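스레드 > 살림 이야기 > 이사와 부엌
마지막 업데이트: 11월

이사 온 지 5주가 지났는데 부엌 이야기를 이제야 풀어요. 길어질 것 같으니 차 한 잔 옆에 두고 천천히 읽어 주세요 :)

저희가 들어온 집은 Costache 빵집 뒷골목에 있는 오래된 연립이에요. 아침 일찍 창문을 열면 빵 굽는 냄새가 그대로 올라와서, 첫 주에는 매일 아침 빵만 먹었답니다. 짐 정리는 하나도 안 하고요.

부엌이 좁다는 건 계약할 때부터 알고 있었어요. 그런데 냄비를 꺼내 놓고 보니 제가 그동안 얼마나 많이 끌어안고 살았는지 알겠더라고요. 뚜껑 없는 냄비, 짝이 사라진 뚜껑, 결혼할 때 선물 받고 한 번도 안 쓴 퐁뒤 그릇까지...

그래서 아래층 Margareta Pană 아주머니께 여쭤봤어요. 이 건물에서 제일 오래 사신 분인데, 그 댁 부엌은 저희 집이랑 구조가 똑같은데도 훨씬 넓어 보이거든요. 아주머니 말씀이 "매일 쓰는 것만 손 닿는 데 두고, 나머지는 의자에 올라가야 꺼낼 수 있는 데 둬라. 의자에 한 번도 안 올라갔으면 그건 남 줘라" 하시는 거예요.

그 길로 돌아와서 저녁 내내 찬장을 뒤집었어요. 남편은 라면 끓일 냄비만 남겨 달라고 몇 번을 부탁했고요 ㅎㅎ

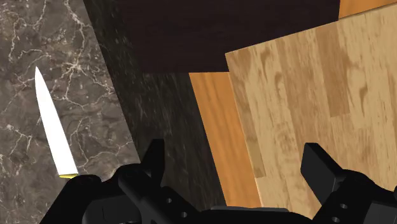
제일 오래 걸린 건 양념 칸이었어요. 계피가 세 봉지나 나왔는데 전부 뜯어져 있었고, 하나는 언제 산 건지도 모르겠어요. 지금은 유리병에 옮겨 담고 뚜껑에 종이테이프로 산 달을 적어 둡니다. 별것 아닌데 요리할 때 마음이 참 편해요.

서랍 칸막이는 Trivholm에서 나온 걸로 샀어요. 저희 서랍 폭이 506mm라 맞는 게 잘 없었는데, 늘였다 줄였다 하는 제품이 있더라고요. 혹시 저처럼 애매한 치수 때문에 고생하시는 분들, 사기 전에 서랍 안쪽을 재세요. 저는 바깥쪽을 재는 바람에 한 번 반품했어요.

정리하고 남은 그릇은 Petrică Lazăr 씨네 중고 가게에 가져갔어요. 퐁뒤 그릇은 안 받아 주실 줄 알았는데 겨울에 찾는 사람이 꼭 있다며 반가워하시네요. 대신 저는 거기서 조그만 무쇠 주전자를 하나 데려왔습니다. 네, 줄이러 가서 또 들고 왔어요. 남편한테는 아직 말 못 했어요.

아직 못 한 것도 있어요. 싱크대 아래 문짝 경첩이 헐거워서 열 때마다 삐걱거리고, 창가 선반에는 무얼 둘지 못 정했어요. 바질 화분을 두고 싶은데 겨울 해가 너무 짧아서 봄까지 기다릴까 해요.

댓글로 쌀통은 어디에 두냐고 물어보신 분이 계셨는데요, 저는 식탁 밑에 바퀴 달린 통으로 둬요. 청소할 때 쓱 밀면 돼서 허리가 덜 아프답니다. 다들 쌀은 어디에 두시는지도 알려 주세요. 저녁 먹고 와서 하나하나 답글 달게요!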